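About Us

Derncombe began with a bread basket. Khanyisile Msimang had been teaching cooking to grown-ups for a good many years in a rented hall in Wurnenholm, and she noticed that her students would happily spend a whole evening on a loaf and then carry it to the table on a cutting board, in a plastic bag, or (once) on an upturned pan lid. She started bringing in baskets and cloths from her own cupboards, people started asking where they could buy them, and before very long she had a shelf by the door with prices on it.

The shelf is now a proper shop with a classroom behind it, on the corner of Tanner Street in Deddale, and we have been very happy here. We sell things for the table and for the few steps between the oven and the table: baskets, bowls, trivets, towels, mitts, napkins, and the little hooks to hang them on. There are 400 different items on the shelves in a good season, and Khanyisile has used every one of them at home before it gets a price tag. Her family has eaten out of some very odd dishes over the years and has been patient about it.

Our classes are small and run for 90 minutes. Some are the baking classes we have always taught, and others are about the part that comes after, which we call Setting Out. We talk about lining a basket so the crumbs stay put, folding a towel so it covers warm rolls without squashing them, and how to put everything away again so that you can find it next time. It may sound like a lot of fuss over a bread basket! But people do come back, and they bring their mothers and their neighbors, and we always seem to run over because somebody wants to tell us how their grandmother did it.
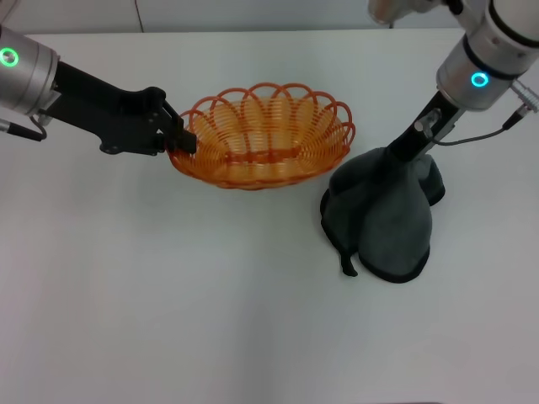
We are fond of plastic baskets as well as the natural ones, and we say so to anyone who asks. A coiled plastic basket can be rinsed in the sink, it comes in cheerful colors, and an open weave lets a bit of air around the bread. For cloths we like something with a finished edge and a loop, so it can hang by the stove between uses, and we lean toward darker colors for anything that will be handling pans.

If you are coming to see us, the classroom is through the shop and up one step, and there is a bench where you can leave your coat. The new class list comes out in April, and you are welcome to ask for a paper copy at the register. Please do bring along a basket from home if you have one you love. We like to see them.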